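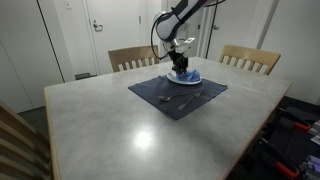

Pomer Table Records

Pomer is a set of written records about one place at a dining table: what is on it, what is lying on what, and whether it is ready for someone to sit down and eat. It covers a plate, a placemat, cutlery and a wiping cloth, plus the table and the chairs.

Version: second release
Last changed: 23/11/2025
Kept by: Da-eun Yoo and Adi Govindasamy
Language of the records: British English
Size: 3000 records
Format: one plain text file per part, one record per line, fields parted by tabs

What a record holds

Each record describes a single state of the place. A state is how things lie at one moment. The records don't follow on from each other and there is no time order in the files. If you need to know that a cloth was picked up and then put down, this is the wrong set for you; Lawal, the sister set, has sequences.

The fields are, in order:

Record number
Plate: where it is and whether anything is on it
Mat: colour, and whether it is square to the table edge or turned
Cutlery: which pieces, where they lie, whether they touch or cross
Cloth: absent, folded, bunched or spread, and what it rests on
Chairs: which sides of the table have one
State: laid, half laid, being wiped, being cleared, or other
Note: free text, often blank
Initials of the writer

The Note field is where most of the interest is. Writers were asked to put down anything the other fields had no room for, and they took that in different ways. Bok-nam Seok's notes are long and tend to be about the cloth. Sun-ja Woo's are two or three words.

The table and what goes on it

The table is rectangular, with a pale, mottled grey top that looks like concrete and a light wooden edge trim. The chairs are wood with slatted backs. The placemat is dark navy and is often turned at an angle to the table. We did not straighten it before writing, and the Mat field should be read with that in mind: "turned" is an ordinary value and says nothing about whether the place is properly laid.

The plate is white and round with a raised rim. The cutlery in most records is one metal fork and one metal spoon. Knives come up in the first part only. We dropped them from the second part when Ro-un Cho pointed out that the writers couldn't agree which way the blade should face, and half the Note field was being spent on it.

The top reflects the light above it, and a bright round patch of glare can sit on the grey. Early on, a few writers took a patch like that for a spill and marked the state as "being wiped". Those records have been put right. If you find one we missed, the state should be whatever it would have been without the spill, and the Note should be left alone.

How the words were chosen

The whole set uses 125 agreed words for things, places and ways of lying. The list is in the file called words. It was drawn up by Bok-nam Seok and Adi Govindasamy over a couple of weeks in February and has had small changes made to it in both releases.

Some choices that readers ask about:

Mat and placemat. Both appear in the notes. Only "mat" is used in the fields.

Cloth and towel. Always "cloth" in the fields. The blue one is microfibre and could be called either, and people did call it either, so the notes are mixed. A paper napkin is a "napkin" and is never a cloth, even when somebody has wiped the table with it.

Rim and edge. A plate has a rim. A mat and a table have edges. A cloth has a hem. We held to this quite firmly, as "over the edge" on its own could mean three separate things in one record.

Crossed. Two pieces of cutlery are crossed if one lies over the other, or if you would say they make an X when looking straight down. Fork and spoon crossed on the mat counts as "half laid". Some writers wanted it to be "laid", on the grounds that everything needed for the meal is there. We kept to "half laid".

Bunched. A cloth that has been neither folded nor spread out flat.

On and over. A cloth is "on" the plate if most of it is inside the rim. It is "over" the rim if part of it hangs past on to the mat. A cloth can be both, and then both words go in, with "on" first.

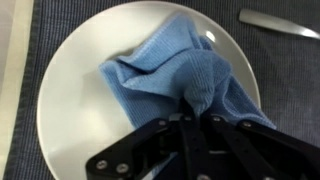 The cloth takes up more room in the word list than the plate, the mat and the cutlery put together. A plate has very few ways of being on a table. A cloth has a great many, and the writers kept finding that two of them had used the same word for shapes that weren't alike. "Draped" was the worst. It was used for a cloth hanging over a rim, for a cloth laid flat over a whole plate, and once for a cloth on a chair back. It is now off the list. If you see it in a Note, treat it as meaning no more than "not folded".

For a bunched cloth, writers should give:

Where the highest lump is, if there is one: middle, near, far, left or right
Any flap that hangs down, and on which side
Whether it reaches the mat
Whether the hem shows

Fold lines and shadows in the creases are left out. Ro-un Cho tried recording them for a day and no two people wrote down the same folds.

Left and right are always given as seen from the writer's position, and the position isn't recorded. We know this is a weakness. Two records of the same state, written from opposite sides of the table, will look like two different states. For the Cloth field this matters a good deal. For the Plate field it hardly matters at all.

Counts

A cloth is present in 1901 of the records. That is high for an ordinary dining table and comes from how the set was planned: the first part was meant to be about laying, the second about wiping and clearing, and the second part grew. Anyone using the set to say how often people leave cloths on plates should not.

1000 records are kept apart in their own file for checking. They were drawn at random from both parts and have the same fields as the rest. Please don't tune anything on them.

How the records were checked

Every record was read by a second person who had not written it. The reader could change the fields but not the Note. Where reader and writer disagreed, Da-eun Yoo decided, and the record was marked with a D after the initials. Most of the D records are about State.

The line between "being wiped" and "being cleared" gave the most trouble. A bunched cloth on a plate with the cutlery still on the mat could be either. The rule we settled on is this:

If there is a cloth on the plate and the cutlery is beside or in front of it, write "being wiped".
If the cutlery is on the plate, write "being cleared", cloth or no cloth.
If the plate is off the mat, write "being cleared".
If none of these fits, write "other" and say why in the Note.

The rule is about where things lie. It doesn't claim that anyone is wiping, and a writer who can't tell what the cloth is there for should still follow it.

Known faults

The plates are all white, so the Plate field never gives a colour. Don't read the blank as "unknown".

Chairs were recorded unevenly. Some writers put down a chair only if it was drawn up to the table, others put down any chair they could see. We tried to bring these into line for the second release and gave up after the first few hundred. The field is there but I wouldn't lean on it.

Spoon direction is missing from a run of records in the first part. Fork direction is there. Fork direction is given by where the tines point, and spoon direction by where the bowl is, so a fork and a spoon pointing the same way have their handles on the same side.

No glasses or cups. They were in the plan and were never done. Kandberg has them if you need a fuller table, though its word list is different and "cloth" there includes napkins.

The word "clean" was banned from all fields but slipped into the notes. A person looking at a plate with a cloth on it has no good way of knowing.

Changes in this release

Second part added.
"Draped" taken off the word list, "bunched" put on.
False spills removed.
Mat field now allows "turned".
Initials brought into one form – some had full stops and some didn't.
Tabs inside notes replaced by spaces. These broke the file for at least one person, sorry.

Using the set

You may use and change the records for any purpose so long as the word list goes along with them. Please keep the record numbers as they are, even if you drop some lines, so that corrections can be matched up later. The Stirport reader opens the files as they stand. Any spreadsheet will too, but tell it to treat the record number as text or it will strip the leading noughts.

Corrections go to Adi Govindasamy. Send the record number, the field, and what you think it should say. Corrections to notes are kept in a separate file and are not put into the records themselves.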